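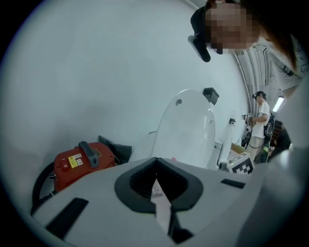 Posted by Zachary Sutherland in Plilel Desktop > Label printing
June | Status: Solved | 6 replies

Labels drift down the page after the first few sheets

Hi all! First off, I love this program. I moved my whole seed collection into Plilel over the winter (about 2,000 packets, beans mostly, and far too many tomatoes) and being able to sort by sowing month has changed my spring completely.

Now the snag. I'm printing packet labels for our town seed swap. The first sheet is perfect. By the fourth the text has slid down a little, and by the tenth the variety name is sitting across the gap between two labels. It always goes down, never sideways.

Setup: Plilel on Windows, Takness laser printer, Wikow address labels, Letter size. Margins come from the built-in Wikow template.

What I've done so far:
Cleaned the rollers. No change.
Printed on plain paper and held it up to the window against a label sheet. Same drift, so the label stock is off the hook.
Reinstalled the driver. Same drift, plus it forgot my paper tray.
Printed page 10 by itself. Perfect!! That one surprised me.

Zachary

Reply from Brock Paquette, Plilel support, 9:40 am

Hi Zachary, what a great collection, and thank you for trying page 10 alone. That is the most useful line in your ticket. If a single page lands correctly, the printer is feeding fine and the error is building up inside the job.

Could you open Page Setup and tell me two things: the row height shown for the template, and whether "Continue from previous sheet" is checked?

Reply from Zachary Sutherland, 12:15 pm

Row height says 1.00 in. The box is checked. I think I checked it back in March so I could use up a half-finished sheet, and then forgot it existed.

Unchecked it and ran the whole batch, 29 sheets. Way better! The drift is gone up to sheet 12 or so, then one label jumps down a full line and everything after it is off by that much. So we're down to one jump where it used to be a slow slide. Progress!

Reply from Brock Paquette, 1:05 pm

Love it. A single jump usually means one record is too tall for its label. Plilel lets a label grow if the notes field is long, and the rest of the batch gets pushed along. Sort your list by notes length, longest first. Anything over 200 characters is a suspect.

Reply from Zachary Sutherland, 4:30 pm

Found it! It's a pole bean called Leclerc that came from my grandmother's neighbor, and I had pasted her entire letter into the notes. Soaking, trellis, which side of the shed, a bit about her sister's wedding. All of it wanted to be on a one-inch label.

I moved the letter into the History field and left "soak overnight" in the notes. All sheets printed, last one lines up as nicely as the first. I am so happy with these.

One question while I have you: is there a way to stop labels from growing at all?

Reply from Brock Paquette, 4:50 pm

Yes! Label Designer, click the notes box, Properties, set Height to Fixed. Long text gets trimmed on the label and stays whole in the record. Save it as your own template, or the next update will put the built-in one back.

I'm also filing a request to have the program warn you when a record is going to overflow. And please keep that letter.

Reply from Zachary Sutherland, 5:20 pm

Set to Fixed, saved as "Swap labels", reprinted sheet 12 as a test and it's spot on. Marking this solved. Thanks so much, Brock! If you grow beans, send me an address and I'll mail you some Leclerc.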